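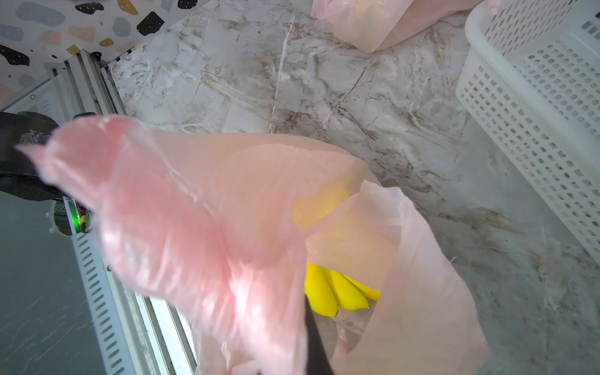 tuppence_oz reckons bananas should come out of the bag the minute you're home, or they sweat and go spotty. I leave mine in overnight and they're fine — fight me!

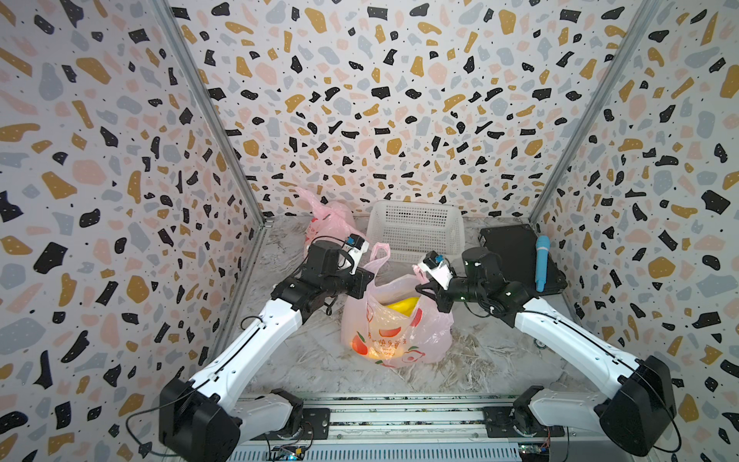 Griltance here. My real gripe is storage. I've got 232 of these bags stuffed under the sink in Urkesell (yes, I counted). The pink ones with the two loop handles are my favourite colour, but they're so thin. 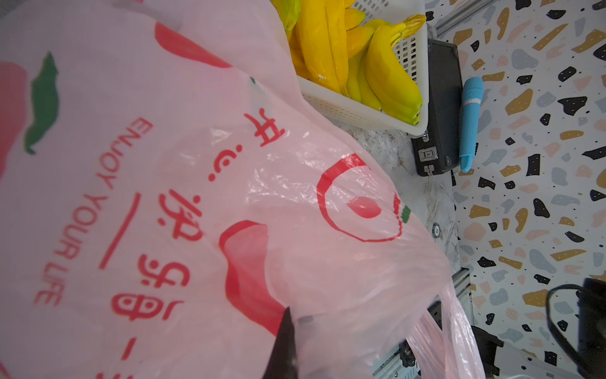
Enjoy your life, says the bag.

Rothe: Disagree, thin is good. They fold down to nothing and I line the little bin with them. 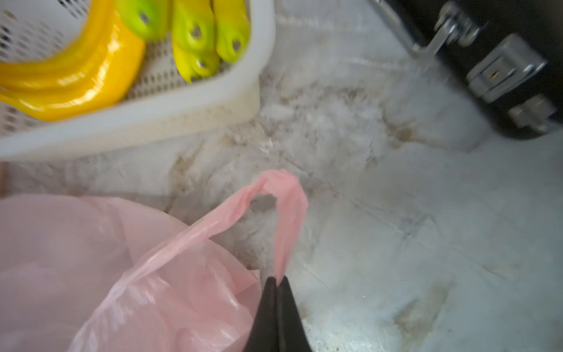
And I tie the handles first, so they don't creep out of the drawer.

Last updated: 24 March 2023
Print | E-mail

Related threads
Floltamgate market parking
Mesh baskets for fruit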